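Comparing Two Hand-Held Grippers on Soft Goods

The Porberg evaluation of hand-held grippers moved to domestic fabrics in September. Two units were under review: the Gonus, which has been in regular use on the project, and the Kovby, which was supplied with a stiffer linkage and narrower pads. The purpose was to determine which of the two gives an operator better control over clothing and bedding.

Ngân Giáp operated both units. Châu Trịnh kept the written record and reviewed the recordings each evening. Each unit was used for 43 minutes at a time, followed by a change of operator position and a check of the finger screws.

Beds present a particular difficulty. The surface yields under the fingertips, and an operator who presses too hard collects the sheet together with the item. Approach angle was therefore left to the operator's judgment, and steep tilts of the wrist were permitted.

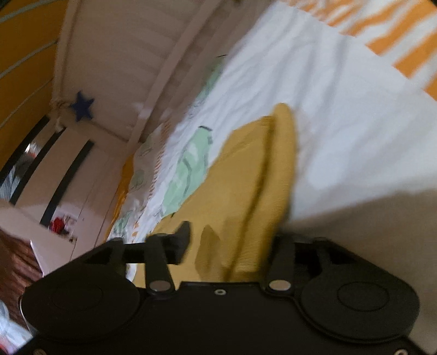
A tilted approach to the yellow item on the bed, with the striped blanket beyond.

Tilt had a cost. Recordings made at a strong angle were harder to review, and Châu Trịnh marked several passages as unsuitable for measuring finger position. The review setting was then changed to 600 frames per segment, which made short passages easier to find.

Knitwear received separate attention. Openwork and ribbing offer the pads more to hold than plain cloth, but small openings can also catch on a fingertip. Operators were asked to begin with the fingers apart, to settle above the fabric, and to close slowly. Shadows from the fingers proved a useful guide to height.

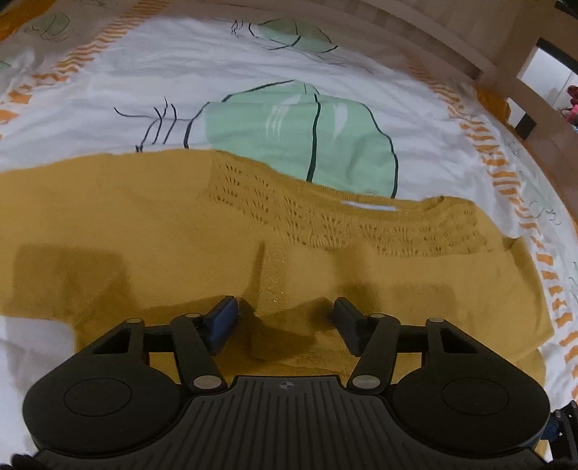 Findings to Date

The Gonus is the more comfortable unit over a long period, and its wider pads are preferred for sleeves and hems. The Kovby closes with greater precision but requires more force at the handle. After 66 trials with each unit, the preference for the Gonus on knitted items was clear. On pillowcases the two could not be separated.

Three matters remain open: pad wear, handle force, and the choice of controller. The Amini controller will be fitted to both units before the next round, and the same fabrics will be used again.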